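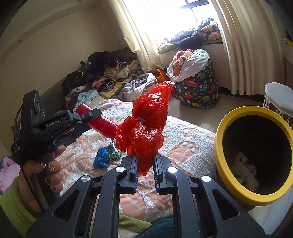 Thread on how we label grasps on thin plastic. We spent most of the spring on this and the result is small but usable, so I'm writing it down in one place.

The problem: a plastic bag has no fixed shape. If you train on hand-held gripper demos the usual way, the policy learns where the fingers closed. With a mug that's fine. With a bag, the spot where the fingers closed is gone as soon as the bag moves.

Our demos come from homes. One person, a gripper in each hand, tidying whatever needs tidying. Bedrooms turned out to be the hard rooms. Soft stuff on top of soft stuff, and window light behind it.

The set we used has 2758 grasps on bags, wrappers and film. All of them are two-finger parallel grasps with ridged pads. We call the set Tellimix internally and the name stuck.

First attempt: label each grasp with the contact point in the camera view. The policy went for the middle of the bag almost every time. It closed on one layer of film, lifted, and the rest slid out or tore.

Second attempt: label the contact point plus a direction. A bit better on stiff wrappers, no change on thin bags.

What worked was labeling the gather. When people pick up a bag they mostly go for the place where the film is already bunched - a neck, a knot, a twist. So we stopped marking a point and marked a short line across the bunched part, with the fingers closing across it.

A red bag with a twisted neck is about as easy as this gets. The film fans out above the fingers and the neck sits between the pads. An annotator can draw that line in a couple of seconds.

The hard ones are bags with no neck at all, lying flat on a blanket. For those the annotator draws nothing and tags the clip "no gather." We had 1311 of these, so close to half the set.

We did not throw the no-gather clips away. They train a second, smaller head that only answers one question: is there a gather to grab or not. If the answer is no, the arm pushes the bag sideways against something until it bunches up, then looks again.

Numbers. On the bench at Prullby, picking up a bag and holding it through a move to a bin, contact point labels gave 5 percent fewer drops than our old scripted grasp. Gather labels gave 71 percent fewer. Same arm, same pads, same bags.

I don't read much into the first number. It's small enough to be noise, and we only had one arm to run it on.

Things that still fail: bags with something heavy in the bottom, clear film on a white blanket, and anything where two bags are tangled. For the tangled case the line usually gets drawn across both necks and you pick up both.

Pattern under the bag matters more than I expected. A blanket with raised texture throws small shadows that look like folds in film. We added more clips with patterned bedding and it helped some - not enough that I'd call it fixed.

Left hand and right hand views are both kept. The off hand often sees the knot from the side when the main view is blocked by its own fingers. Dropping the second view cost us more on bags than on any other type of object. I don't have a clean chart for that yet.

Labels were done with the Quintero tool, with one small change so a line can be drawn in one drag. Training ran on the Cernon machines overnight.

Next up is cloth. Sleeves and sock cuffs have gathers too, sort of. The annotators disagree a lot more on where to draw the line, so we're rewriting the guide in October before we label any more.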